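Bavamlow: Frequently Asked Questions
Last updated 13th June

What is Bavamlow?
A robot arm that swaps desktop processors, built over one winter in a shared workshop called Fehr. A person with a thumb can do the same job while talking on the phone. We know.

Then why build it?
It was February and the other idea was a birdhouse.

Which computers does it work on?
Old office desktops, mostly. They're cheap, they're all laid out in much the same way, and if the arm leans on one too hard you can still look your family in the eye.

What is the gray plate for?
It's the fixture plate, and it gives the chip a known place to sit between moves. The first version was a cereal box lid - we got more work done after the upgrade.

Does the arm handle the socket lever?
Sometimes. Our software, Muvley, treats the lever as a separate task with its own settings. Picking up the chip is the part we spent most of our time on, so that's the part to judge us by.

How hard does the gripper squeeze?
Less than it used to. There are textured pads on the fingertips, so it doesn't need to crush anything to hold on. Muvley has a grip setting that goes from 0 to 100. Please don't try 100. We already did.

Do I need the wrist camera?
Yes. A camera looking down from the ceiling loses the chip the moment the gripper gets there, which is a bad time to lose it. The wrist view has fingers in it, but you get used to them.

Can I use a different gripper?
If you can bolt it on, you can try it. You'll need to redo the calibration, which is 8 steps long and starts with clearing the bench. People skip that step and then write to us.

What is Bisten?
The older version of the project. It had four motors and strong opinions. The files are still up, but we don't answer questions about it.

Can I see it up close?
Three views from the wrist camera:
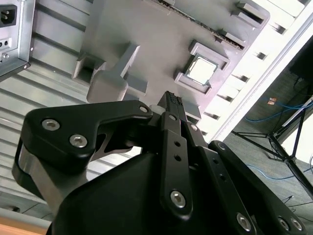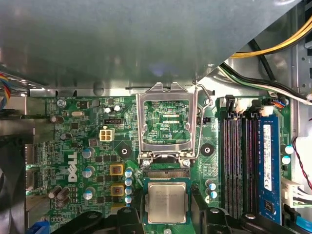
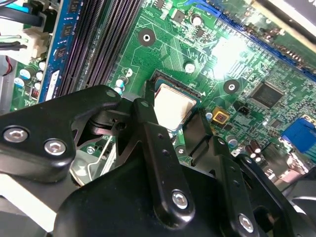

Gripper and processor, at the fixture plate (first) and at the motherboard (second and third).

Can I buy one?
No. You can copy the plans for free and spend your own winter on it.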